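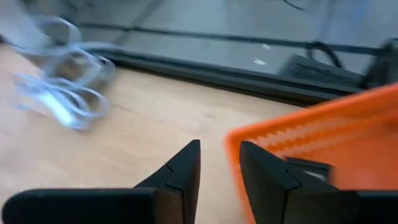

Section 6: Tidying a tabletop with the Woltell arm

Last updated: 10th August

This section covers the table-clearing routine, in which the arm picks small items off a table and puts them in a basket. Read it before you set the arm loose on your own table. It also gives a plain account of what the arm can and can't do yet, as that is what most buyers write to us about.

What to expect

The routine handles small, firm items well: pens, markers, plastic blocks, remote controls, chargers with the cord already wrapped and tied. It handles soft items fairly well if they lie in a heap. It does not do a good job with loose cables. A person can clear a cluttered desk in the time the arm takes to settle on its first grip, and you should plan for that. Run it while you are doing something else in the same room.

In our shop tests we ran 159 pickups of firm items on a wooden tabletop. The arm got 119 of them into the basket on the first try. Most of the misses were flat items such as cards and rulers.

Before you start

1. Clear away drinks, glassware, knives and anything with an open lid.
2. Choose a basket with stiff sides and a rim lower than the arm's wrist at rest. Bright colors are easier for the wrist camera to find. Soft fabric bins fold when the fingers touch them and should not be used.
3. Set the basket flat on the table, within reach of the arm and clear of the base.
4. Check that the arm's own power cord runs behind the base and off the table. The arm cannot tell its own cord from the clutter.
5. Open and close the fingers once from the Tools menu. Both should move the same distance. If one lags, go to Section 9.

Teaching the basket

6. Choose Tidy, then New Basket.
7. Move the arm by hand until the fingers are above the center of the basket, then press Save.
8. Move the arm to the near rim and press Save again. Keep the fingertips a finger's width off the plastic.
9. Press Test. The arm goes over the rim, opens and comes back.

Note: If you move the basket, even a little, repeat steps 6 to 9. The arm will go on dropping things where the basket used to be.

Caution: Ribbed or perforated baskets can catch a fingertip. If this happens, press Stop and open the fingers from the menu. Do not pull the arm free.

Running the routine

10. Set the speed to Low for the first run.
11. Press Start and stay within reach of the Stop button.
12. When the arm pauses and the light turns amber, it has found something it can't place. Pick that item up yourself and press Continue.
13. When the light turns green, check the table. Small items near the far edge are often left behind.

Loose cables

A tangled cable has no fixed shape, and the arm has trouble working out which loop belongs to which end. It will usually pinch one loop, lift the whole bundle, then drop it or drag it over the rim. For now, do this:

a. Unplug both ends. Never let the arm pull on a live cable.
b. Coil the cable by hand and fasten it with a tie or a rubber band.
c. Lay it down with the plug tucked in and nothing else touching it.
d. Run the routine as usual.

Yes, at that point you have done most of the chore yourself. A cable setting is planned for the September update — it will look for the plug first and lift from there. We don't expect it to untie knots.

Caution: Never use this routine with children or pets at the table.

Fingertips

The standard fingertips are good for 3300 grips. After that the edges wear and thin items slip. Replacement tips are sold in pairs under part number 1699. Change both at the same time.

Reader comments

Skovberg: Step 8 needs a bigger warning. I saved the rim position too low and it knocked the basket every time. Fine once I redid it.

Rezaul Samarakoon: Bought this for my workbench. Good with hex keys and sockets, hopeless with washers. I still sweep those up by hand and I think I will for years.

Warnano: Does the cable setting work with flat cords too? Mine are all flat.

Contact Salazar Support | Copyright Woltell, all rights reserved | Back to top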